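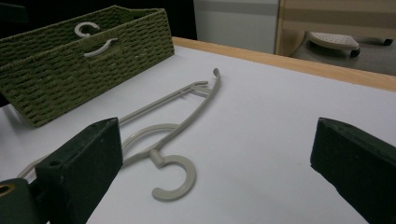 Should I switch from the old FM station to the Sikus app?
Probably not yet, whatever the ads say. Sikus took over the Tostthorpe morning show and wants you to think the radio in your kitchen is finished. The app is free for the first month and then it isn't. Before you sign up, try the cheap fix: move the radio closer to a window and pull the antenna all the way out. If the antenna has snapped off, a wire one will do, strung over a hanger. Get a plastic one like the light grey one on the white table, with the hook at one end to hang it by. It won't look like much, but neither does the app.

Is the sound really better?
Sikus says "studio quality." I have asked twice what that means and got a brochure. Talk radio sounds like talk radio.

How many channels do you get?
The sign-up page says 700. The help page says 600. Many of them seem to be the same oldies list under another name – count on using 2.

Will the Vudby football games be included?
They were promised for May. The small print says "selected games," and the list of selected games hasn't been published. I'd wait for it.

What about the late show, Phùng?
Still on FM, still at its usual hour. The app carries it as a replay with the music taken out, so you get the talking between songs and none of the songs.

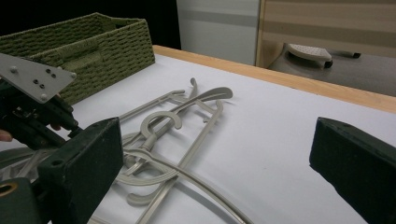

Plastic hangers in a tangled pile, green basket behind.

Can I cancel?
Yes, by phone. I was on hold for 40 minutes and was offered a discount before anyone would say the word "cancel." Write down the confirmation number.

Does it work in the car?
If your phone gets a signal, yes. On the road between Tostthorpe and Vudby mine mostly didn't, and FM was fine the whole way. Check your data plan too, as streaming counts against it.

Is FM going to be shut off?
Sikus hints at it in every mailing. I have not seen a date from anyone who gets to decide.

Last updated March 3, 2020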